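About Us

Hi, I'm Aranka Lengyel, and I run Virnolgate, a small language school on the second floor at 41 Semwal Street (the door next to the bakery, so follow your nose). I started it because I'd spent years in evening classes where I could conjugate anything and couldn't order a sandwich. My first group met in my kitchen, and we talked so late that my neighbor knocked and then stayed for the rest of the course!

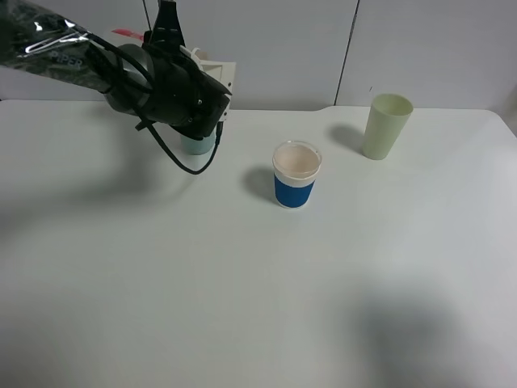
We teach Hungarian, Italian and Portuguese, always out loud and always in small groups. Last year 218 people came through the door, from high schoolers to a retired couple who were moving to Vurkberg and wanted to argue with their plumber properly. You'll get a workbook, which I wrote myself and keep fiddling with, plus a conversation partner from another level. Homework is mostly phone calls. People dread those for a week or two and then start making them on their own.

A full term is $599, and a drop-in evening is $29 if you'd like to try us out first. New groups start in October, and beginners meet at 6:30. 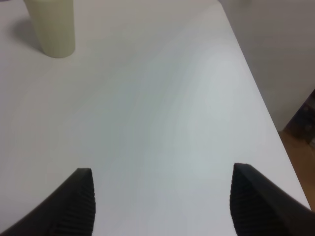
A white tabletop with a pale cream cylinder in the corner.

Friday is Brirnetti night, our long-running film and supper club. Bring a dish and whatever words you've got, and please don't worry about your accent (mine is terrible in two of the three). Call or come upstairs, I'm usually in by noon.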